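Insulated bottle keeps the smell of coffee – anyone beaten this?

Kitchen & Household > Cleaning and Care
271 views, 10 replies (showing most helpful)

pantrymoth
2nd October
I have a cream-colored steel bottle that spent one winter as a coffee bottle and now believes that is its career. Water from it tastes like a waiting room. I've done dish soap, hot water, and leaving it open on the counter while giving it meaningful looks. What's next?

gonalska_gus
Baking soda, a big spoonful, fill with hot water, leave overnight. Rinse until you're bored.

Hajdu_K
Baking soda is fine for smell, but it won't touch the brown film. You want citric acid for that. My uncle Kornél Hajdu ran a lunch counter and did every flask in the place with it once a week. Don't mix the two, you'll just get fizz and a wet counter.

pantrymoth
I mixed the two. Last night, before reading this. The counter is very clean.

tallboy1956
Throw it out. A bottle costs less than the evening you're spending on it. I've had a Tesow for years and never put anything in it but water, so I have no problems and no personality.

lidless
Disagree with tallboy, obviously. Mine is off-white too and I nearly gave up on it last October. What fixed it was looking at the neck instead of the inside. The threads on these things hold a ring of old coffee that no amount of soaking gets to, because you never fill it that high. I went around them with an old toothbrush and the water came off the color of tea. 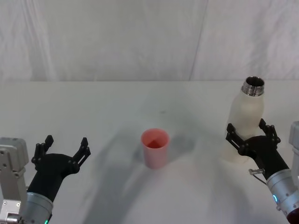

Then I let it dry with the cap off for two days, and did the cap separately. Pull the rubber seal out with something blunt. Whatever is living under there has been paying rent. After that I drink from a plain cup anyway, half the time, so I couldn't tell you why I own a bottle at all.

Hajdu_K
The seal, yes. Should have said the seal.

gonalska_gus
Two days seems like a lot. Mine's dry by morning upside down on the rack.

lidless
Upside down traps the damp. Right way up, mouth open.

gonalska_gus
Water goes down, though. That's sort of its whole thing.

lionel_huet
Upside down for an hour, then right way up. Please don't make this another dish rack thread, that one had 1,956 posts and two people left the forum.

pantrymoth
Update: toothbrush on the threads, seal out, citric acid overnight. The seal was worse than advertised. Water now tastes like water with a faint memory of lemon. Still drying it, right way up, sorry Gus.

tallboy1956
Still would have thrown it out.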